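Trosix Home Vocal Mic Kit review: two months of recording covers in my bedroom

Hi everybody! A bunch of you in our cover group have been asking what I switched to, so I'm finally writing up the Trosix kit. 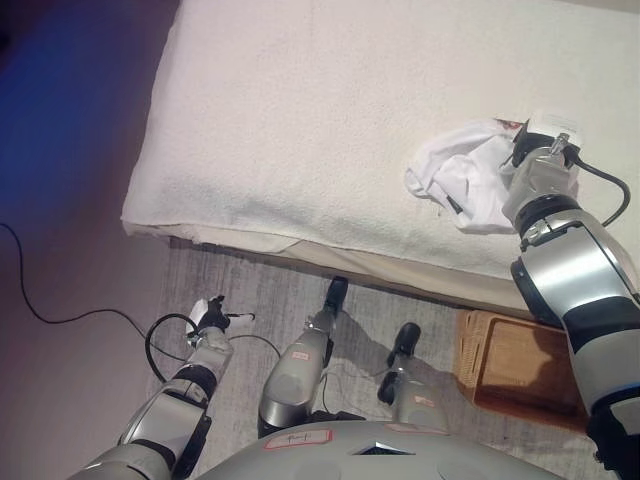 What you get

The kit is a USB condenser mic, a little desk stand, a foam cover, a round pop filter on a bendy neck and a cable that is way too short. I mean it, bring your own cable. My laptop sits on a shelf next to my desk and I could not reach it without dragging the mic halfway off the edge. I ended up using the one from my old Drudby mic, and it works fine.

The stand is okay. It's heavier than it looks and doesn't tip, but it picks up every bump, so if you tap your foot while you sing (guilty!!) you will hear it in the track. I put a folded scarf under it and that helped a lot.

How it sounds

So much better than my old one! I do mostly the high harmony parts, and the Drudby made my S sounds super sharp, to the point where our mixer, Alfredo Policarpio, would send my files back with "ssssss" typed in the subject line. With the Trosix I've only had to redo 2 parts for that, and one of them was me standing too close.

Low notes come out warm and pretty full. Breathy verses are where it gets tricky. If you sing quietly you have to turn the gain up, and then you get a soft hiss under everything. It goes away with a bit of noise removal, but please leave five seconds of silence at the start of your file so your mixer has something to sample. Alfredo says hi and thank you.

Belting is fun on this mic. I back up about 10 inches, turn the gain down to a third and go for it. No crackling so far, even on the big final chorus of our last group song (the one where I'm layered four times, if you've heard it).

The software

Skip it, in my opinion. There's a free program called Kincaid that comes with a download code, and it wanted an account, then an update, then a restart. Once I got in, it kept putting reverb on my voice by default and I couldn't find where to turn it off for ages. I went back to my normal recording program and the mic showed up right away with no setup.

Headphones

There's a jack on the bottom so you can hear yourself while you record, and there's no delay! For harmonies this is huge. I used to take one ear off and hope for the best. The volume wheel is stiff, and it's on the back where you can't see it, so set it before you start your take.

Stuff I didn't love

The mute button clicks really loudly. The light on the front is bright blue and you can't dim it (I put washi tape over it). And the foam cover slides off if you look at it wrong.

Should you get it?

If you're auditioning for cover groups and you've been singing into your phone or your earbuds, yes, I think you'll hear the difference on your very first take. If you already have a decent mic, I'd hang on to it and spend the money on better headphones first. Mine are the next thing I'm replacing, so if you have a closed-back pair you like for harmonies, leave me a comment with the name and tell me if they hurt your ears after an hour!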